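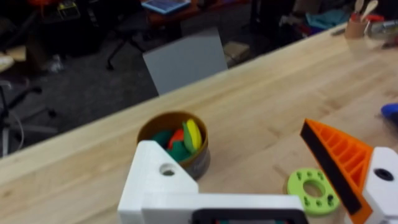 Butcher-block bench top, pale maple grain.

Soap and sachet tips, December batch
posted 8 Dec 2023 by Gervasio Olivares

Quick one, orders are stacked up. Stuff people keep asking me about keeping homemade soap and drawer sachets smelling like something past New Year's.

Curing first. Bars want air on all sides. Wire rack, not a plate. Turn them every few days. Closet shelf is fine, bathroom is not, too damp. If you get little beads of sweat on the bars that's glycerin pulling water out of the air, blot and move them somewhere drier.

Don't wrap early. Plastic wrap on a soft bar = mush. Paper band or a cotton bag, ends open.

Keep scents apart. Peppermint eats everything. I had a whole tray of lavender go minty last winter becuase I was lazy and used one bin. Glass jars, one scent each, label the lid AND the side.

Sachet filling:
Rice works. Plain, uncooked, cheap. 200 grams of rice, stir in your oil, lid on, shake it when you walk past. Leave it 2 days before bagging or the oil spots the fabric.
Dried lavender buds are nicer but shed. Double bag.
Cedar shavings for wool drawers. Get the coarse ones, the fine stuff leaks thru the weave.

Scent gone flat? Squeeze the bag a few times, see if it wakes up. If not open it, couple drops of oil on the filling (never on the outside), tie again, let it sit overnight in a jar.
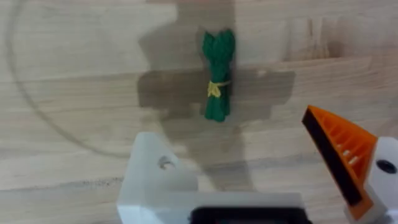 Little green bundle, yellow tie around the middle.

Tying. Cotton string holds a knot, satin ribbon slides. If you want satin do a string knot underneath and put the ribbon over it. Cut ribbon ends on a slant, less fraying. Cheap ribbon frays anyway, dab of clear nail polish.

Soap scraps: save them. Grate, damp hands, squeeze into balls, dry on the rack a week. Good for the garage sink. Mixed colors come out kind of ugly, fine by me.

Molds: the Fevgate loaf mold, item 3556, is back in. Liner still sold seperately. The Mestis one is deeper and a pain to unmold, put it in the freezer for a bit first then pull the sides out. I've stopped carrying the Vonanska bags, drawstrings kept coming out.

Wash anything that touched lye by hand, gloves on, and keep it out of the kitchen for good. Own spoon, own pitcher, own bowl.

More on melt and pour when I get a minute.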